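Tableware Access Project: Progress Report to the Onuoha Fund
Reporting period: January to June 2022
Prepared by: Porureo Design Studio

1. Status

Work is on schedule against the revised plan. Stages 1 and 2 (vessel survey and form selection) are closed. Stage 3 (placement and retrieval tasks) is under way, with one vessel form still to be run. Stage 4 has not started.

2. Expenditure

Spending to the end of the period is $3,837 against the materials line. Of this, $1,452 went to Cinari for slip-cast ceramic blanks and glazing. The remainder covers table boards, utensils and freight. No transfer between budget lines is requested.

3. Vessel forms

The survey reduced the candidate list to 8 forms. Two were withdrawn after glazing because the rims were uneven. The six remaining forms include straight-sided, tapered and ribbed cylinders. The ribbed cylinder, catalogued as Nillik, has been carried forward as the reference form. Its rounded bands give a defined edge at several heights, and the profile can be described in the drawings with few dimensions.

Colour was held to neutral tones for all forms. Glaze on the second batch was slightly darker than the approved sample — within tolerance, but Cinari has been asked to match the sample for replacements.

4. Task layout

Each layout uses a white rectangular board laid over a light wooden table. The vessel stands toward the far side of the board, leaving the near area clear for approach from either hand. Utensils are stood in the vessel with the handle free to lean. An upright handle was considered and dropped, as it does not represent ordinary kitchen storage.

The written protocol calls for 200 placements per form. Results will be reported by form and by handle direction once all six are complete. Interim figures are not included here.

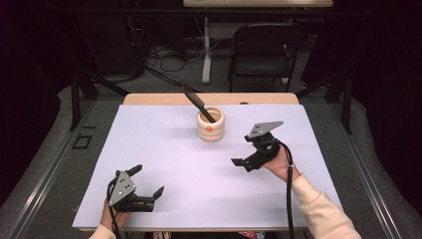 Figure 1. Ribbed cup on the white board, with a long dark utensil handle leaning to the left.

5. Issues

Delivery of the second board was delayed by the supplier, and the tapered form was rescheduled accordingly. The protocol wording on handle direction was ambiguous and has been amended to refer to the operator's left and right.

6. Next period

Complete the outstanding form. Issue revised drawings for the reference form. Submit the Stage 4 costing for the Fund's approval before any further ceramic order is placed.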